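Jokstead kitchen, progress note to the Gaker fund, 26 July 2019

Your grant of 190 pounds has gone a long way, and we're ever so pleased with the breakfast counter, which now has its chopping board in the middle and the jar and canister along the back, near the mug.

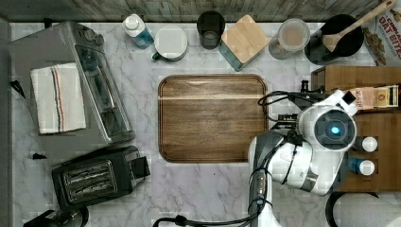 Viola Greco would still like the toaster moved nearer the tea things before September, and she may well get her way.

We have 20 pounds left, which I'd love to put towards shelf paper and a second towel (they do get through them!). 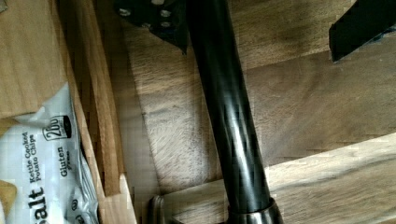 The rest of the wish list can wait until the autumn.

Comments
Zuccaro: Lovely to read, well done all.
Jillen: Do label the jars!

Recent: Spring note | Pantry list
Contact us | Back to top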